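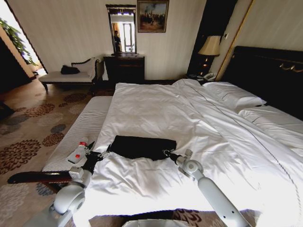
Why do solitary practitioners keep to the phases of the moon when no group expects it of them?

In our material the most common answer is that the moon gives a fixed date, and with a fixed date the rite is less easily forgotten.

4.2 Lunar timing in solitary practice

The data for this section come from the Catora forum, where members write about rites they carry out alone at home. We collected 2,218 posts which mention a phase of the moon. From these we selected 1,000 for close reading, and 60 members later replied to our written questions. The forum has no common tradition. Some members follow the handbook Promumance, others learned from the older Jada newsletters, and many of them mix the two without seeing any problem in this.

The handbook gives a strict rule. Work for increase belongs to the waxing moon, work for removal belongs to the waning moon, and the three nights of the dark moon should be left free. The newsletters are more tolerant. They treat the full moon as suitable for any purpose and ask only that the practitioner keeps all 13 full moons in a year when there are 13. This difference has been noted before in the catalog of the Tiongson collection, but there it was explained by the age of the texts. We think that the expected reader is a better explanation. Promumance was written for persons with a teacher, who could be asked when the date was not possible. The newsletters were sent to people who had work in the morning and perhaps small children.

In the posts, the strict rule is often quoted and seldom kept. A typical member writes that the moon was full at four in the morning, and that she lit her candle at nine in the evening instead. Such changes are nearly always reported together with a justification. The most frequent one is that the power of the moon "reaches" one night before and one night after. We did not find this statement in the handbook – it seems to come from the forum itself.

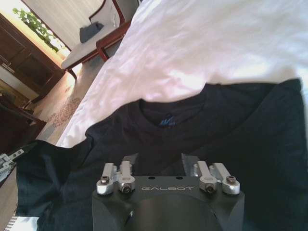

Figure 3. Dark navy T-shirt spread out on a white bed sheet.

Questions of dress and place are closely connected with timing. Members who own a robe wait more often for the correct night. Those who work in ordinary clothes are more ready to move the date, and several say that a rite on a cloudy Tuesday has the same value as one under a visible moon. It would be wrong to read this as a lack of seriousness. The same members keep long written records, in which the phase, the hour and the weather are noted even for rites that lasted a few minutes.

One limit of the material should be mentioned. Members who stopped practicing do not usually write about it, so missed moons are surely more common than the posts suggest. The written replies, which we discuss in section 4.3, give a partial correction.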